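Replacing the Processor in a Desktop Tower

Workshop guidance, hardware refurbishment
Prepared by Jannik Wegener. Last revised Feb 18, 2024

This guidance sets out the procedure for fitting a processor to a desktop tower of the kind handled by the Rathjen workshop. It applies to machines in which the processor sits in a socket with a metal frame and a lever. It does not apply to laptops or to small machines in which the processor is soldered to the board.

Before starting

Check the replacement processor against the list of supported parts for the board. Two processors may share the same outline and still not be interchangeable. The part number is marked on the metal lid and should be entered on the job sheet before the part leaves its tray.

The following items are required:

Screwdriver, cross-head, medium
Wrist strap with earthing lead
Lint-free cloths
Isopropyl alcohol
Thermal paste
Two lidded trays, one for screws and one for the processor

Shut the computer down, switch it off at the wall and remove the mains lead. Press the power button once and hold it for 10 seconds to discharge what remains in the supply. Disconnect all other leads from the rear.

Opening the case

Lay the tower on its side on the bench, with the removable panel facing up. Release the panel and store it upright under the bench, where it will not be stepped on. Connect the wrist strap to bare metal on the chassis and keep it on until the work is finished.

Locate the cooler and unplug its fan lead from the board. Loosen the cooler screws a little at a time, working diagonally, so that the pressure comes off evenly. If the cooler does not lift, turn it gently from side to side until the old paste gives way. It must never be pulled straight up by force. Set it down with its base uppermost.

Opening the socket

Wipe the lid of the old processor with a cloth and a little alcohol. Press the socket lever down, move it outwards past its catch and let it rise under control. Raise the metal frame. Lift the old processor vertically by its edges and place it in the lidded tray.
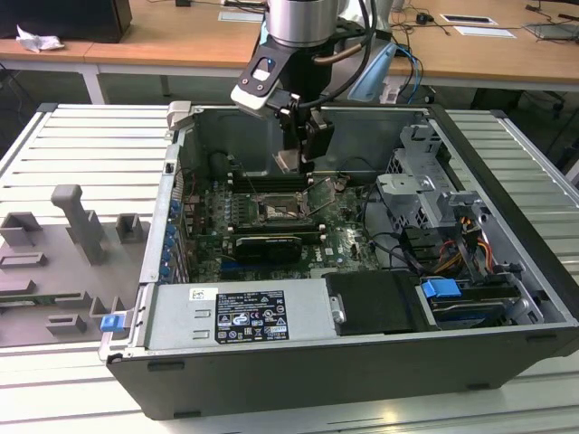 The contacts inside the socket are fine and easily bent. They must not be touched, brushed or blown on. Inspect them at an angle under the bench lamp. A damaged contact often shows as a dull point in an otherwise regular pattern. If any damage is found, stop work, close the frame and refer the board to Didier Hamel. Straightening of contacts is not carried out at the bench.

The memory modules and the graphics card may remain in place if they do not obstruct access. Power cables lying across the work area should be moved aside and, where necessary, held with a soft tie. Do not unplug the drives for this job.

Fitting the processor

Take the new processor from its tray by two opposite edges. Find the small triangle at one corner and match it to the corresponding mark on the socket. Where the processor has notches, these must also agree with the keys in the socket.

Keep the processor level and bring it down vertically. It should come to rest under its own weight. Do not slide it or press on it. If it does not lie flat, lift it out and check the direction again.
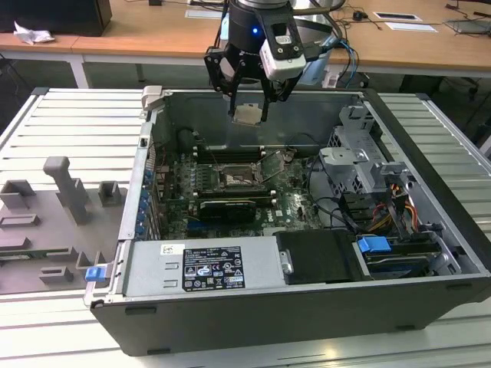 Square part, possibly a processor, held above the open case, with the retention frame and lever raised.

Once the processor is flat, lower the frame and bring the lever down until it is secured under its catch. Some resistance is normal at this stage. A grinding sound or a sudden increase in force is not, and the lever should be raised again at once.

Refitting the cooler

Remove all old paste from the base of the cooler and allow the alcohol to evaporate. Apply a small amount of new paste to the centre of the processor lid. Lower the cooler squarely and tighten its screws diagonally, a few turns each, until they stop. Reconnect the fan lead.

Testing

Reconnect the mains lead, a screen and a keyboard. Start the machine and open the set-up screen. Confirm that the new processor is named correctly and that the fan is turning. Leave the machine running for 50 minutes before the panel is refitted.

If the screen stays blank, switch off, remove the mains lead and check the fan lead and the memory modules first. Any fault code should be copied to the job sheet exactly as shown.

Record the result on sheet 539 and return the old processor to stores in its tray.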